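Candora gripper comparison: progress report to the Clerberg fund
19 Dec 2023

Where we are
The grant pays for a like-for-like trial of two grippers on our two-armed bench robot: the Plultitz two-finger unit we already had, and the Győri unit bought in August. We have logged 1,483 attempts out of a planned 3,000. That is behind schedule, and I would not lean on the early results yet.

What the numbers do and don't say
The Győri unit looks better on paper. Most of its lead comes from one easy job, picking up sponge pieces, where almost any gripper does well. Take that job out and the gap is small enough to be luck. The supplier's claim of 1,000 hours between services is untested here — we have run nowhere near that.

Holding tools
Sweeping is the harder test and the one I trust more. One arm holds a hand brush, the other a dustpan, and the load is bits of sponge and small baked goods. A round handle can turn between two flat fingers, and when it does the brush meets the mat at the wrong angle. We have logged this fault with both units. Softer finger pads may help, but I have heard that before.
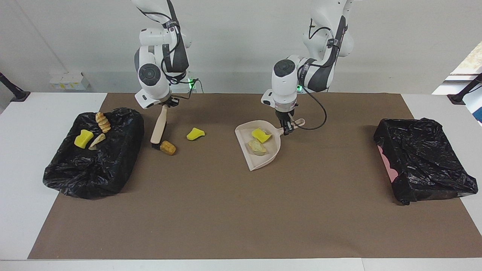

Next steps
Finish the sweeping runs on both units before any more sponge picking. Try 3 pad materials, one at a time. We are not asking for more money at this stage, and I would advise against buying a second Győri unit until the sweeping figures are in.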